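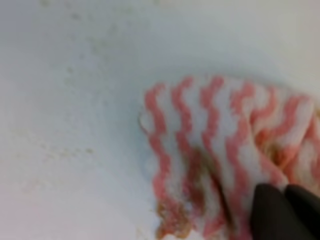

Tema: Demostraciones de «limpiar mesa con trapo», ¿cuántas son suficientes?

zyanya_arriaga escribió:
Hola a todos. Estoy juntando demostraciones teleoperadas de una tarea que parecía una tontería: coger un trapo de rayas y limpiar manchas de una superficie blanca. Llevo 60 episodios y la política aprende a ir al trapo y a moverlo, pero luego frota donde le da la gana – le da igual dónde esté la mancha. ¿Sigo grabando o cambio algo antes? Tengo el brazo reservado hasta el final de la semana y no quiero llenar el disco de cosas inútiles.

radekz escribió:
¿Qué ve la cámara fija? Si las manchas son muy claritas, a la resolución de entrada igual ni existen. Sube un fotograma sin el brazo.

zyanya_arriaga escribió:
Va, de la fija:
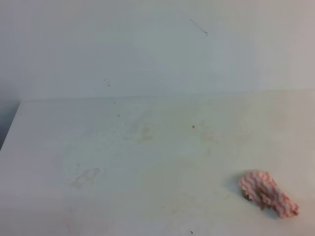 Tiempo de lectura del hilo: 3 min

Se ven unas manchas beige hacia el centro, pero cuesta. El trapo, en cambio, canta muchísimo con las rayas rosas.

radekz escribió:
Pues ya lo tienes. Beige sobre crema, y encima reducido. Yo probaría con algo más oscuro, café cargado o salsa de soja, y cuando funcione vas bajando el contraste.

emi_trnka escribió:
No estoy de acuerdo con Radek. Si el objetivo es limpiar suciedad normal, grabar con salsa de soja te da una política que limpia salsa de soja. En Statley hicimos algo parecido en diciembre y hubo que tirar casi 44 episodios. Yo cambiaría la posición de las manchas y del trapo en cada toma, y miraría también la cámara de muñeca, que se acerca más.

zyanya_arriaga escribió:
Ay, lo de las posiciones me duele, porque las manchas las he puesto casi siempre por la misma zona :( Pego una de la muñeca, con el trapo asomando apenas junto a la pinza:
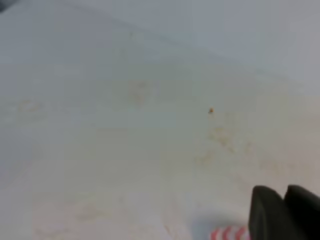 Foto: Zyanya Arriaga

Lo que más destaca para mí es la motita naranja. ¿La quito o la dejo?

emi_trnka escribió:
¡Déjala! Pero que en unos episodios esté y en otros no, y muévela. Si sale siempre en el mismo sitio, el modelo la usa de referencia y luego te vuelves loca buscando el fallo.

radekz escribió:
En eso sí coincido. En lo del contraste sigo en mis trece, con la muñeca así de borrosa no esperes milagros. Revisa el enfoque antes de grabar nada más.

p_mikus escribió:
Una pregunta, ¿cuándo cortas el episodio? Si paras con manchas todavía en la superficie, le estás enseñando que eso cuenta como terminado.

zyanya_arriaga escribió:
Uf, corto por tiempo. Vale, mañana toca repasar los finales uno por uno y etiquetar los que quedaron a medias. Después grabo otra tanda variando posiciones, con suciedad normal, y si no mejora pruebo lo del café. Ya os contaré.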